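Grilside kitchen simulator: review after an autumn of use, with notes on the hold-state fault

Reviewed by Nadja Thaler, Urnudik

Grilside is a simulated kitchen for testing arm and gripper programs before they are run on hardware. We use it at Urnudik for pick-and-place work on bottles and glasses, and it has been on our main test machine since the end of the summer. I had intended to write a short review covering setup, scene quality and speed. In November we had an incident on the real arm which traced back to a fault in the package, so the review is longer than planned and a good part of it deals with that fault.

What is supplied

The package consists of the room models, a set of loose objects, an arm model with a parallel gripper, and a run controller which starts, stops and logs each test. There is a second, optional part called Leka, which handles grasp planning. Leka can be replaced with your own planner and most of the settings described here apply either way.

Installation took a morning. The dependency list is out of date in one place and the installer does not check for it, so the first launch ended with a missing library error. The error message names the library, and the fix was simple.

The kitchen models are better than I expected. Cabinets, cooktop, oven and microwave are laid out at sensible heights, and the worktops have enough on them to give a planner something to avoid. Marble veining and wood grain are detailed enough to upset a weak segmentation routine, which I count in the package's favour. A plain grey worktop teaches you very little about how your vision code will behave in a house.
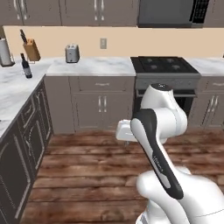

Arm motion is smooth at the default time step. Joint limits are enforced correctly, and self-collision checks catch everything I tried to provoke. Collision with fixed furniture is also reliable. I drove the elbow at the cabinet doors from several directions and the controller stopped the run each time, with the right link named in the log.

Collision with loose objects is less consistent. Tall objects with a narrow neck are handled as a stack of simple solids, and the joins between the solids produce small contact spikes when a finger slides up or down. The spikes do no harm in themselves. They do make force traces hard to read, and anyone using force thresholds to decide when to stop closing should filter them first.

Bottle handling

Our standard test is to approach an upright bottle on a worktop, close on it, lift it, move it and put it down again. Bottles are a useful case. They are tall, they tip easily, and an approach from above leaves very little clearance between the top of the bottle and the underside of the hand. If the height estimate is slightly wrong the hand comes down on the bottle and the test is over.

Grilside lets you place bottles by hand or scatter them inside a marked area. The scatter tool respects the edge of the worktop but has no setting for a margin, so it will happily leave a bottle close to the drop. I have kept such placements in our set because they occur in practice. A second bottle set further back is also worth including, as it shows quickly whether the planner is locking on to the right target or drifting to whichever one has the stronger outline.

Leka copes well with both. It picks a sensible approach direction, keeps the links clear of the wall, and does not attempt grasps which would need the fingers to pass through the counter. Planning time is short enough to be ignored. My only complaint about the planner is that its rejected grasps are written to the log without a reason code, so you have to work out for yourself why a pose was refused.

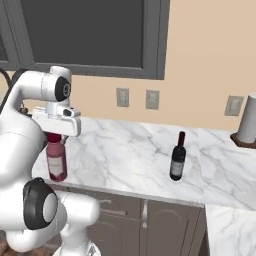
The hold-state fault

The controller keeps a value for each gripper called hold state. It is meant to read true when an object is gripped and false otherwise. Most user programs will branch on it, and ours did: if hold state is true, lift and transfer; if false, open, back off and try again.

What the manual says is that hold state is worked out from contact on both finger pads together with the finger gap. What the controller does in the version we have is different. It sets hold state to true as soon as an object's outline lies between the fingers and a close command has been sent. Contact is checked only when contact logging is switched on, and contact logging is off by default.

The second half of the fault concerns resets. If a run is stopped while hold state is true, the value is carried into the next run. The arm goes back to its start position, the objects go back to theirs, and the controller believes that the gripper is still carrying something. It goes on believing this until an open command has been sent and completed.

Either half would be easy to spot alone. Together they cover for each other, as a stale true value looks exactly like a successful grasp in the summary table.

What happened on our side

Tihomir Petek had tuned a transfer program in Grilside and the summary table showed a pass on every trial in a batch of 20. The program was copied to the real arm with the same branching logic. Our hardware driver has its own grip check, but the program had been set to read the value mirrored from the simulator, a leftover from development which should have been removed at review and was not. That error is ours and I do not put it on the supplier.

On the hardware the fingers closed short of the bottle. The mirrored value read true. The arm went straight into the transfer move at transfer speed, with the hand still low, and swept the bottle off the bench. It was a glass bottle, part filled with water. Jasmina Dumitrescu was outside the marked zone at the time and was not hurt, although glass travelled past the tape. She pressed the emergency stop and the arm halted as it should.

We now use plastic bottles for first runs on hardware, and the marked zone has been moved out.

How to reproduce it

The fault can be shown without any hardware, using the stock scene and no code of your own.

Start with contact logging off. Place a bottle on the worktop and bring the gripper round it with the fingers wide. Send a close command with the target gap set larger than the width of the bottle, so that the pads cannot touch it. Read hold state. In our version it reads true.

For the reset half, stop the run at that point and start a new one. Send the arm well away from the worktop, over open floor, and read hold state again before sending any gripper command. It still reads true. Switching on the wrist view at this stage is a quick check, as it puts the fingers and whatever is between them on screen at once.
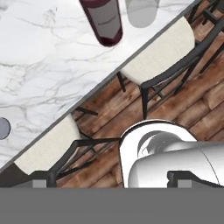

Fingers apart over the floorboards, with the table edge and chairs alongside.

Dragica Bošković repeated both halves on a separate machine with a clean install and got the same result, so we have ruled out our own settings. She also found that the reset half does not occur if the run ends normally. It needs a stop, either from the operator or from a collision. That explains why it shows up more often in crowded scenes, where collision stops are common.

Workarounds

Switch contact logging on in the run settings. The cost is a slower run and much larger log files, but hold state is then computed as the manual describes. The contact spikes mentioned earlier will appear in the logs and can be filtered with a short moving average.

Send an open command at the start of every run and wait for it to complete before doing anything else. Do this even if the fingers are already open. The stale value is cleared by completion of the command and has nothing to do with finger position.

Compare the object's height before and after a lift. If hold state is true and the object has not risen with the hand, treat the run as a failure. Yoshinori Ebihara added this check to our batch script and it should have been there from the start. 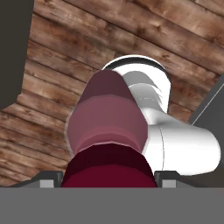 Position alone is a poor guide to whether an object is gripped. An object can be centred between the pads to the eye and still have a gap on either side of it, and a tapered object can have pads of equal distance at one height and unequal at another. We looked at stills from old batches for some time before going back to the contact data, and the stills did not settle any of the doubtful trials.

If you use Livness for batch reporting, note that it reads hold state directly and has no option for adding a second condition. We export the raw log and compute pass and fail ourselves. The Livness charts are still usable for timing and joint load.

Do not feed any simulated gripper value to a real controller. Our deployment script now refuses to start if it finds one.

Supplier response

I reported both halves with logs and the steps above. The reply came promptly and accepted the reset half as a fault, with a fix promised in the next release. The proximity half was described as intended behaviour for speed, and I was told that the manual would be changed to match. I have replied that a value named hold state should not be true when nothing is held, whatever the manual says. At a minimum the summary table should mark any trial scored without contact data. I have had no answer to that yet.

Other points

Lighting can be set per room but not per lamp. Shadows from the arm on pale surfaces are soft and believable. Glass is drawn well but is treated as opaque by the depth sensor model, so depth results on clear objects are far too good and should not be trusted.

The replay tool is useful. It steps forwards and backwards and shows commands beside the view. It does not show hold state, which would have saved us two days.

Licensing is per machine. Moving a licence means an email to the supplier.

Rating

Scene models: good. Arm motion and fixed collisions: good. Loose object contact: fair. Grasp reporting with default settings: unsafe to rely on. Documentation: fair, with the error described above.

We are keeping Grilside for planning and vision work. Grasp results from it are accepted here only with contact logging on and the lift check in place, and I will retest when the next release arrives.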